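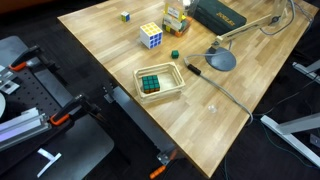
May 10, 2025. Puzzle bench, sorting and storage.

Moved the cube work to the butcher-block table. The old bench had a lip at the front that caught on trays. Lamp stays at the right side, cable off that same side. The inline switch hangs along the cable, left of the base, and can be reached without leaning over the work.

Storage trial: small unpainted crate, slatted sides, open top. One standard cube fits at the left end with the right half still free. Plan is one crate per pair of cubes, finished cube left, cube in progress right. The slats let dust through, so crates get tipped out before anything goes back in. Natnael wants them sanded inside. Agreed, 80 grit and then 600, no finish. Oil transfers to stickers.

Stickered cubes: edges to be checked for lift before they go to Gedus. Replace the whole face if more than one sticker is lifting. Single replacements never match in color, green worst of all. The last Landen sheets were better than Brestov on green and about equal on red.

Mini cube: keep separate from the full-size ones. Different lube, and the small screws get lost in the shared tray. Etenesh has the driver.

Loose green block: label it or bin it. It has no number on it and I can't match it to any set in the log. Same for small clear parts. They disappear against the wood grain, so use a dark mat when anything transparent is out.

Boxed items stay at the far edge until logged. Zippered case likewise. Do not stack on the case.

Spring tension, cube 17: opened by half a turn on all six screws. Corner cutting improved, slight catch remaining on the blue side. Try a quarter turn back on that one only.

To do
Sand crates (NK)
Order dark mat, Damasceno if they still stock it
Return driver to drawer (ES)
Recheck cube 17 after 85 solves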